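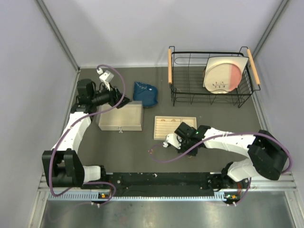
I have owned four dish racks as an adult. The first rusted, the second came with the apartment and left with my dignity, and the third was bamboo, folded up like a deck chair and grew a small civilization along its lower rungs. The fourth is the Saretti, a black wire rack with a light wooden handle at each short end, and I have been living with it since February.

My sister-in-law Nighat Bajwa calls it "the one that looks like it goes on picnics," and she has a point. The handles do give it the air of something you might carry across a lawn. I have carried it as far as the kitchen table, full, and would not recommend a longer trip. The plates shift. But for moving a few things from the sink side to the cupboard side in one go, the handles are the best part of the whole object, and I was fully prepared to make fun of them.

Now the wire. A plate put in upright leans back on the rear wires and stays there, face to the room, like a portrait. I have a cream one with a pink half and a little dark sprig near the middle, and it has never looked so important. Salad plates are fine too. Soup bowls are another matter. The wide, shallow kind tip forward and need something in front of them, and the something is usually a mug, and the mug is then where a plate should be. Vinh Lương, who sold me mine at the Stekent shop, told me bowls should go in "at a conversational angle." I have tried several angles and had several conversations, none of them printable.

The finish is holding up. I wiped it down most evenings for the first month, then stopped, to see what would happen, and the black coating still looks the way it did out of the box. The handles I'm less sure of. They get splashed every day and I dry them when I remember. Tâm Ngô has had hers longer and rubs in a bit of mineral oil now and then. She also irons pillowcases, so draw your own conclusions.

Complaints: it has no drip tray. You find this out when you get it home. I tried a ribbed wooden serving tray underneath for an evening, on the theory that the grooves would catch the water. They caught it very well and kept it. The tray has gone back to holding crackers and I use a folded towel, which works and looks like a folded towel. There is also nowhere for forks. Gisier makes a clip-on cup that more or less fits if you bend the hook with pliers. I bent the hook with pliers.

Would I buy it again? Yes, if the old one were stolen, though I can't picture the thief. For one or two people who wash up after every meal it's a good rack. A family of five with a soup habit should get something uglier and bigger.

Four stars. It would have been four and a half with the tray.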